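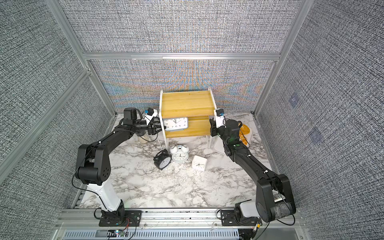 双腕作業セル Wodus、棚整理タスク。下段の角型時計に左グリッパを寄せた状態。

Wodus 双腕作業セル 評価構成C(棚整理)

製品概要
Wodus は、模倣学習方策の収集と評価を同一筐体で行うための卓上型双腕セルです。アルミフレームの囲いの中に2本のアームを前側レールへ固定し、両手首にカメラを備えます。評価構成Cは、小型の二段棚と時計類を用いる物体再配置タスク向けの構成で、Flutero 方式による学習と評価の手順書が付属します。
本ページには構成、方式の要点、および Durrani 社内試験室で得た結果を掲載します。単腕構成については評価構成Aのページを参照してください。

主な構成
アーム:双腕、前側レール固定
手先:平行グリッパ(左右同型)
視覚:手首カメラ左右各1、固定カメラ1
天板:大理石柄
棚:二段、白色枠、木製棚板
対象物:角型掛け時計、ツインベル目覚まし時計(黒、白)、小型キューブ時計
付属ソフトウェア:Flutero 学習ツール、試行記録ビューア
対象物は固定部品ではなく、利用者側で差し替えできます。差し替えた場合、下記の結果は参考値として扱ってください。

Flutero 方式
左右の手首カメラ画像と固定カメラ画像を個別に符号化し、両腕の関節角と結合して、16ステップ分の動作列をまとめて出力します。推論の更新間隔は333 msです。更新のたびに未実行の動作列を破棄し、新しい動作列との重なり区間を線形に補間します。
通常の動作列予測との違いは、腕ごとに「接近」「保持」「待機」の位相ラベルを持つ点にあります。位相は教示データのグリッパ開度と手先速度から自動で付与し、手作業の注釈は用いません。学習時には位相の予測誤差を補助損失として加えます。推論時の位相出力は記録のみに使い、動作の切り替えには使用しません。
棚の下段では、手先が棚の脚と上段の棚板に挟まれた空間に入ります。角型時計のような薄い物体では、接近時の手首姿勢が数度ずれるだけでジョーが筐体の角に当たります。位相ラベルの導入は、接近区間の姿勢誤差に学習の重みを置くことを目的としています。

教示データ
遠隔操作による教示は300エピソードです。操作は Ju-won Chae と Ashton Rewi が担当しました。各エピソードの開始時に時計の位置と向きを変更し、棚の位置は固定しています。転倒、落下、操作者による中断を含むエピソードは除外し、上記の数には含めていません。
黒い対象物は黒色のグリッパと輝度が近く、手首カメラ画像では輪郭が分離しにくくなります。このため露光は自動調整を切り、収集と評価で同じ固定値を用いました。

評価手順
1. 両腕を待機姿勢に戻し、手首カメラの映像を確認します。
2. 配置表に従って対象物を置きます。向きは文字盤の法線方向で指定します。
3. 方策を起動し、角型時計を下段から取り出して指定位置に置くまでを1試行とします。
4. 棚が移動した試行は、対象物の配置に成功していても失敗と判定します。
5. 判定は固定カメラの記録から、学習を担当していない者が行います。
配置表は付属の手順書に収録しています。手順2で目標の向きから外れた場合は、起動前に置き直してください。起動後の置き直しは認めていません。

結果
各条件40試行、同一の教示データ、同一の学習ステップ数で比較しました。
位相ラベルなし、手首カメラのみ:成功 22
位相ラベルなし、全カメラ:成功 27
位相ラベルあり、手首カメラのみ:成功 29
位相ラベルあり、全カメラ:成功 34
位相ラベルあり、全カメラの失敗は6試行でした。内訳は、ジョーと時計の角の接触が3、保持後の滑りが2、棚の移動が1です。位相ラベルなしの同条件では、角の接触が8を占めました。改善は接近区間に集中しており、保持後の滑りには差が認められません。
ツインベル型については、ベル上部の把持と本体側面の把持が教示データに混在しています。把持位置が試行ごとに分かれたため、本表には含めず、把持位置を統一した再収集の後に追加します。

制限事項
棚の位置を変えた条件は未評価です。棚板の高さが異なる棚を使用する場合は、再教示が必要です。
壁面の細かい織り目状の模様は、固定カメラの映像に虹色の縞を生じることがあります。上記の結果は縞の除去処理を行わない画像で得たものです。学習後に解像度または縮小方法を変更すると縞の出方も変わるため、収集時の設定を維持してください。
ケーブル類を天板上に通す場合は、両グリッパの可動範囲との干渉を事前に確認してください。
位相ラベルの自動付与は平行グリッパの開度を前提としています。吸着ハンドには対応していません。

供給形態
評価構成Cは、セル本体と学習ツールの一式、または既設の Wodus に対する追加キットとして供給します。追加キットには棚、対象物、配置表、学習済み重みが含まれます。旧型の手首カメラを使用しているセルでは、内部パラメータの再校正後に重みを読み込んでください。
教示データは研究用途に限り提供可能です。申請書式は Mellon 配布窓口で扱います。

技術資料
方式の詳細:Sebastian Furtună、Floarea Preda「位相補助損失を用いた双腕動作列予測」Durrani 技術報告
評価手順と配置表:Ikechukwu Ajayi 編、Wodus 手順書 構成C
8月改訂:失敗内訳の分類に「棚の移動」を追加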